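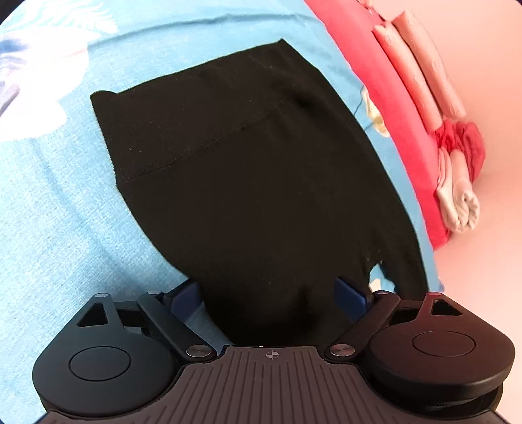

Black knit on a blue sheet, with a small hole near one edge.

The Backgammon Room at Starness
By Chrysoula Gavalas
02/05/2018

The kettle goes on at six, and by the time it has boiled there are usually two boards open and somebody is already complaining about the dice. I have been coming up the stairs to the Starness club, above the old shoe repair shop, for most of one winter now, and I still haven't heard a kind word said about a pair of dice by the person who has just rolled them.

Iraklis Lazaridis taught me to play, or rather he taught me that I'd been playing badly since I was a kid. Like plenty of people who grew up with a board in the family, I knew how to race around and hit whatever was in reach, and I thought that was the whole of it. Iraklis watched me for one game (very politely, with a biscuit in his hand) and then asked why I had broken my five-point. I didn't know I had a five-point. We spent the rest of the evening on it, and I missed my bus home.

If you've only ever played at the kitchen table, the doubling cube is the thing that will change your life. It sits at the side of the board looking harmless, and at any point before your roll you can turn it and ask your opponent to play on for twice the stakes or give up the game on the spot. Güven Yaman, who has the best record in the room, reckons he loses more games to his own pride over the cube than to anything the dice do. The old rule of thumb is to take if you think you'll win at least one game in four, and I can recite it beautifully, and I still take when I'm hopeless because I can't bear to pack up the checkers.

The club's Doreo Cup is played each November, and last year it drew 17 players, every one of them squeezed in between the radiator and the bookshelf. Matches run to 15 points in the final, which sounds quick until you've sat through one. Thodoris Pappas and Thanasis Bakalis were still going when the street lights came on and I'd eaten my sandwiches and most of somebody else's. Thanasis needed a double to get his last two checkers off, and he rolled double ones - the smallest double there is, and plenty for the job! Thodoris shook his hand, asked for a rematch and was setting up the board before anyone had found the trophy.

New players are welcome on club nights, and there's a shelf of spare boards by the door. Bring a mug.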